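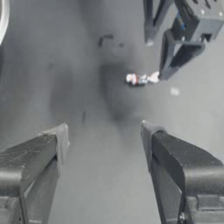 Que a ella los músicos en directo a primera hora le sobran, me contestaron en la primera entrevista, que lo que quiere ver es a la presentadora cuando se le escapa la risa. Me quedé con el bolígrafo en el aire, la verdad. Yo llegaba con una guía de preguntas preciosa sobre repertorio, sonido y tradición musical de la comarca, y en la primera respuesta ya me habían cambiado el tema del artículo.

Figura 1. Pinza abierta, con dedos gris oscuro y una banda de cinta gris claro en la punta del dedo izquierdo.

4. La visita musical y su eco en el blog de la presentadora

4.1. De dónde salen los datos

Trabajé con 53 emisiones del magacín matinal de la cadena local de Mansilla, todas las que tenían al menos una actuación en el plató, y con los comentarios que dejó el público en el videoblog que la presentadora graba por su cuenta al terminar el programa. De los comentarios me quedé con una muestra de 3.000 y descarté los que eran solo un emoticono (me dolió, porque algunos eran muy elocuentes). A eso le sumé 41 entrevistas con espectadores de Mansilla y de Katport, casi todas por teléfono y unas cuantas en la cocina de quien me abría la puerta, con café y con la tele puesta de fondo.

Las transcripciones las organicé con Hinell, el programa de codificación que usamos en el departamento, y el esquema de categorías lo heredé del proyecto Ullevness sobre radio comarcal. Lo heredé con sus manías: Ullevness separaba «música» y «conversación» como si fueran dos habitaciones con la puerta cerrada, y en televisión eso hace agua enseguida. ¿Dónde meto al acordeonista que contesta a una pregunta con cuatro compases? Acabé abriendo una categoría intermedia, que llamé «broma tocada», y creció tanto que tuve que volver a codificar el mes de julio entero.

4.2. Lo que la gente recuerda

Yo esperaba que me hablaran de canciones. Me hablaron de regalos, de despistes, del grupo familiar que apareció con un tarro de miel y lo plantó encima de los guiones, del abuelo que afinaba mientras daban el tiempo. Cuando pedía el título de una pieza venía un silencio largo y luego algo como «la alegre, la segunda». En cambio, casi todo el mundo sabía reconstruir la charla de antes y la de después, a veces con las voces imitadas - y muy bien imitadas, por cierto.

En los comentarios escritos pasa algo parecido, aunque con un matiz que me parece importante. Los que superan las 200 palabras sí entran en lo musical: discuten si el violín iba bajo en la mezcla, comparan con la versión de las fiestas, piden que el grupo vuelva con la formación completa. Son pocos y vienen casi siempre de gente que toca o ha tocado. Los cortos van derechos a la persona. «Se te veía cansada y luego ya no», escribió alguien, y me parece que en esa frase cabe media sección de este artículo.

4.3. El vlog como trastienda

El videoblog cambia el sentido de la visita. En antena, el grupo es un invitado con sus minutos contados y su pausa publicitaria esperando. En el vlog, la misma visita se cuenta otra vez desde el pasillo: la presentadora dice que llevaba una semana horrible, que estaba a punto de dar un portazo y que entonces entraron ellos por la puerta. El público de Katport, que recibe la señal regular y muchas mañanas se conforma con internet, conoce a veces solo esta segunda versión, y habla de ella como si hubiera visto el programa.

Aquí tengo que ser prudente. No puedo separar del todo el efecto de la música del efecto del relato, y en varias entrevistas noté que la persona me repetía, con las mismas palabras, lo que la presentadora había contado. Probé a preguntar primero por la emisión y después por el vlog, luego al revés, y las respuestas se movían un poco, lo justo para fastidiarme la tabla. He dejado las dos series sin fundir.

También se me quedan fuera los propios músicos. Hablé con algunos de manera informal, a la salida del plató y con las fundas ya en el maletero, pero sin grabadora ni consentimiento firmado, así que esas conversaciones no cuentan como datos. Sí me sirvieron para corregir una pregunta de la guía, la séptima, que daba por hecho que los grupos cobran por ir.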